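4. Associer le téléphone à la box Stido

Écran allumé, Bluetooth actif. Pas d'économie d'énergie.
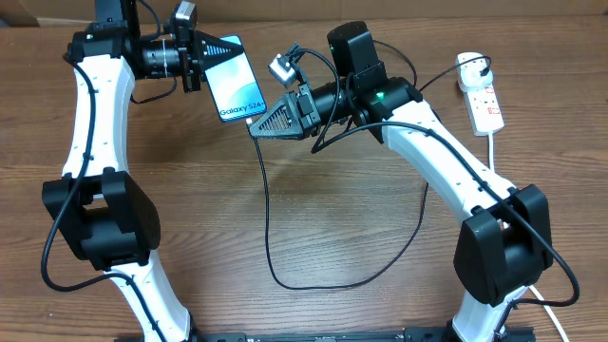
Fig. 1 – Galaxy S24+, écran allumé.

5. Ouvrir Utotora, menu Appareils, puis Ajouter. Code par défaut : 2108. Le changer tout de suite aprés.

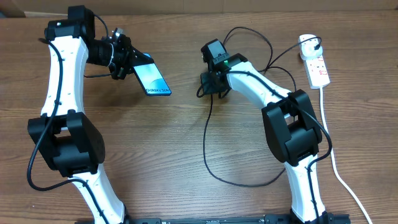
Fig. 2 – Plateau en bois.

Attention : 2 essais ratés = blocage. Attendre le voyant vert.

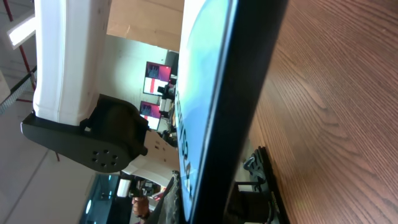
Faut-il refaire l'association après une coupure de courant ?
La box garde ses réglages, rien à refaire.

6. Mise à jour : nearly 116 Mo, soit presque rien en wifi. Ne pas débrancher pendant l'instalation.
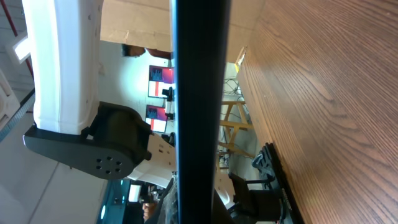

Chantal Li : chez moi ça bloquait à l'étape 5, j'ai vidé le cache et c'est passé.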